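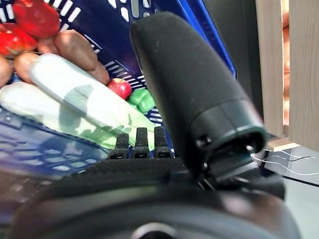

¿Se puede leer la Luna invertida como algo bueno?

Babatunde Chukwu
18/08/2020

¡Hola a todos! Llevo 11 meses con el tarot y estoy enganchadísimo. Hice una tirada de tres cartas sobre si aceptar un cambio de ciudad y me salieron el Ocho de Copas, la Luna invertida y el Dos de Bastos. El librito que trae mi baraja (la Cloltari) dice "engaño, confusión" y nada más, pero a mí me dio una sensación de alivio al verla. ¿La leéis siempre en negativo? ¡Me encantaría saber cómo lo hacéis!

Valentin Bachmann

¡Qué tirada tan bonita! Yo la Luna invertida la leo muchas veces como niebla que se levanta: dudas que pierden fuerza, un miedo al que por fin le ves la forma. Entre el Ocho de Copas (dejar algo atrás) y el Dos de Bastos (mirar el mapa) me encaja de maravilla — primero te vas, luego se aclara, luego eliges. Fíjate también en que la Luna es el arcano 18 y el siguiente es el Sol. Apunta lo que sentiste y vuelve a mirarlo en octubre, yo lo hago en un cuaderno y me llevo unas sorpresas enormes.

rustad_82

yo no leo invertidas, las pongo todas derechas y listo. Pero suerte con la mudanza!!

Babatunde Chukwu

¡Mil gracias, Valentin! No había pensado en el Sol. Esta noche saco otra carta y os cuento.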